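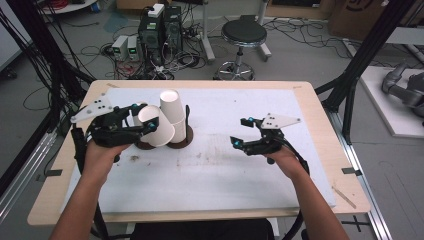
Asunto: Re: [antiguos-giveo] ¿Alguien guarda las circulares del cierre?

Hola a todos:

Perdonad que conteste con tanto retraso, pero quería mirar bien las cajas del trastero antes de escribir, y ya sabéis lo que pasa cuando una abre esas cajas – que se sienta en el suelo y se le va la tarde entera.

El mensaje de diciembre decía:

> Estoy intentando reconstruir las últimas semanas de los almacenes
> Giveo, sobre todo lo que se nos comunicó a las tiendas pequeñas. En la
> mía, la 229, recibimos 2 circulares y después silencio. ¿Alguien las
> conserva? También me gustaría saber qué fue de los locales. El nuestro
> lo cogió Nuketti y luego estuvo años con la persiana bajada.

Pues sí, conservo la primera, con su sello de entrada y una mancha de café que debe de ser mía. De la segunda solo tengo la hoja de atrás, con la lista de teléfonos de la central, que a esas alturas ya no cogía nadie. Las escaneo esta semana y las subo a la carpeta de la lista.

En cuanto a los locales, os cuento lo que sé de mi zona. El nuestro tenía más de 700 metros de venta, contando el altillo del menaje, y se lo quedó Sturnov para muebles. Respetaron la escalera y el suelo de terrazo, y la primera vez que entré me fui derecha a donde estaba mi caja, como una tonta. ¡Qué cosa más rara es entrar de clienta en tu propia tienda! El de la plaza pasó a Shetty, que lo partió por la mitad, y la otra mitad es hoy una clínica dental.

De la plantilla, la cifra que yo recuerdo es la de la hoja del comité, 2.034 personas entre tiendas y almacén, pero no sé si incluía a las de refuerzo de Navidad. Si alguien tiene esa hoja, que la mire, por favor, que en la encuesta que hicimos aquí salía otra cosa y me gustaría dejarlo bien puesto. 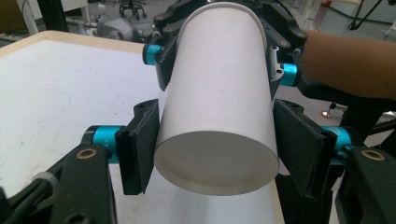 Vaso blanco de papel, de lado.

Y una pregunta mía, ya que estamos: ¿os acordáis del nombre de la revista interior, la que venía con la nómina? Tengo tres números sin portada y me da pena archivarlos sin título. Traían recetas, las bodas de las compañeras y un crucigrama que en mi sección hacíamos a medias durante el descanso.

Un abrazo muy grande, y gracias a quienes seguís escribiendo – me alegráis el desayuno.

Una de menaje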